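Gavavo: Frequently Asked Questions
Last updated 04/11/2021

What is Gavavo?

Gavavo is a method for teaching a robot arm to pick up everyday objects and put them into or onto other things. It learns from demonstrations given by a person. The work was done by Tracey Rudd and Lionel Penrose at the Birkett lab.

What problem were you trying to solve?

Policies trained in a plain gray workcell often fail when the background changes. The arm reaches for a pattern on the table, or it stops short of the object. We wanted to know how much of this could be fixed by changing the surroundings during data collection, without changing the network at all.

How was the data collected?

An operator guides the arm through each task while a small camera near the gripper records. The full set has 236 demonstrations across 12 combinations of floor and wall covering. Some coverings are close to plain. Others are busy on purpose, with veined stone underfoot and illustrated walls full of leaves and animals.
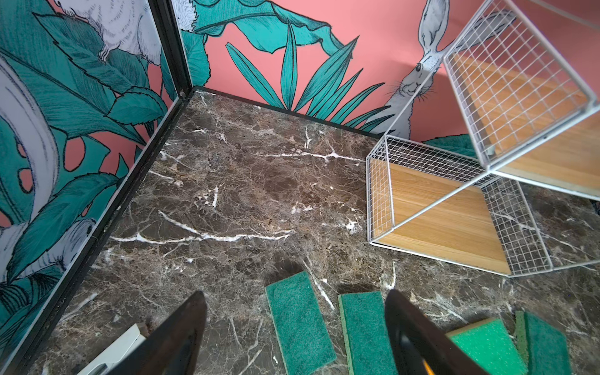 We kept the objects ordinary: sponges, wire cubes, small boxes. Soft things like sponges are useful because the fingers can close on them a little off center and still hold. Wire mesh is harder. The policy sees whatever is behind the mesh as well as the mesh itself, and a busy wall makes that worse.

Do you use any camera other than the one near the gripper?

Not for the results in the paper. We tried adding a fixed overhead view in July and it helped on stacking, but we have not tested it enough to report.

How much better is it than training on one background?

On backgrounds the policy had never seen, failed grasps dropped by 35 percent compared with a policy trained on the same number of demonstrations in one plain cell. On the plain cell itself the two were close, with the single-background policy slightly ahead.

Can I get the same result by editing the backgrounds afterward?

Partly. We replaced backgrounds in software as a baseline and it closed some of the gap. It did poorly around wire and thin edges, where the masks were bad.

How long does it take to change the coverings?

With two people, about 7 minutes. The wall panels are the slow part – the corners have to line up.

Which software do I need?

Recording is handled by Dosier and training by Prurent. Both have their own setup pages. Please install Dosier first.

Does it work with other grippers?

We have only tested two-finger grippers. If you change the fingers, plan to collect new demonstrations, as the fingers are in view of the camera.

Who do I contact about errors in the data?

Write to Lionel Penrose and include the episode number. Questions about the training code should go to Tracey Rudd.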